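**Robot on our floor since August, how's yours going?**

**euan_skinner:** So Prulmont put one of the sleeved arms in at our place, three fingers, rubber tips, and my job went from packing to mostly watching it and fixing its mistakes. Same pay, way less walking!
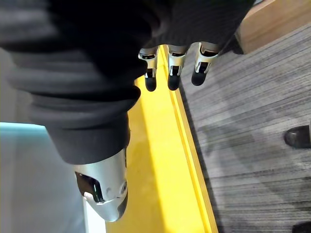

**Katia S:** Same pay *for now*. At Rukuvwood they moved 5 of us to nights a month after ours started.

**gvilla:** My back is better than it's been in years -- I'll take babysitting over lifting.

**Katia S:** Glad for your back, but who trained you on it? We got 20 minutes on a Tuesday.

**euan_skinner:** Two shifts, with Graziella. I'll ask her about nights.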